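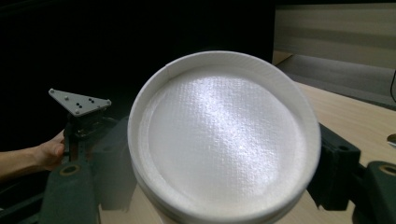 Siham Ouali respondió:
Yo no la metería en el lavavajillas. Esas tapas redondas blancas, si son de plástico, se comban con el calor y luego ya no cierran bien por un lado. Agua templada, jabón y un cepillo blando.

tapper_norte
Gracias por contestar. Pongo los datos que faltaban. El recipiente es un Cuvalis redondo, blanco, de los de guardar harina. Lo que me trae de cabeza es el centro de la tapa, que está hundido y tiene como una tramita. La harina se mete ahí y con la bayeta no sale, se hace pasta. ¿Alguien ha dado con algo que funcione?

mjcocina
En seco primero. Si mojas la harina ya has perdido. Yo paso una brocha de repostería por toda la trama, doy un golpe contra el fregadero y después lavo. Dos minutos.

Corno
Lo de la brocha vale, pero discrepo con lo del lavavajillas. Llevo 4 años metiendo las mías en la bandeja de arriba, programa corto, y cierran igual que el primer día. Depende de la marca. Las Rindora aguantan, las otras no sé.

Siham Ouali
Las Rindora son más gordas. Tuve una Cuvalis que salió deformada a la tercera vez, y también iba arriba. La tuve que tirar y me quedé con el bote sin tapa, que ahora hace de macetero en el balcón.

Corno
¿Qué programa usabas? Con el intensivo no me extraña.

Siham Ouali
El ecológico. Tampoco es que hirviera.

Corno
El ecológico seca por calor en muchas máquinas. Puede ser eso más que el lavado.

tapper_norte
El mío tiene programa corto, pero no me arriesgo, que la tapa suelta no la encuentro. La vi en una página y costaba casi como el bote entero con los gastos de envío.

ana_despensa
En la ferretería de mi barrio venden tapas sueltas, pero hay que llevar el bote porque los diámetros engañan. Mide por dentro del reborde y por fuera, las dos medidas. Yo compré una a ojo y bailaba.

mjcocina
Otra cosa que ayuda es no apoyar la tapa boca arriba en la encimera mientras usas la harina. Ahí cae todo. Yo la dejo apoyada de canto contra la pared.

Corno
De canto se te cae rodando.

mjcocina
A mí no se me ha caído nunca. La calzo con el bote del azúcar.

pepe_ezzat
Bicarbonato con un poco de agua y un cepillo de dientes viejo. Frotas siguiendo la trama, primero en un sentido y luego en el otro. Aclaras bien y a escurrir inclinada, que si la dejas plana se queda el agua en el hueco y luego coge olor.

ana_despensa
Cuidado con el bicarbonato si el plástico brilla, a mí me dejó mate una bandeja. Para harina sola no hace falta.

pepe_ezzat
Si aprietas mucho, sí. Suave no raya.

tapper_norte
Vuelvo a contar. El miércoles probé lo de la brocha en seco y salió casi todo. Quedaba un poco pegado junto al escalón de dentro, lo quité con un palillo envuelto en un trapo húmedo. El bicarbonato no lo he usado de momento. La he dejado escurriendo inclinada toda la noche.

Siham Ouali
Sécala también con un paño antes de cerrar. Con que quede una gota, la harina se apelmaza arriba.

tapper_norte
Apuntado. Si alguien sabe dónde venden la tapa suelta sin cobrar una burrada de envío, que lo ponga, me gustaría tener una de repuesto.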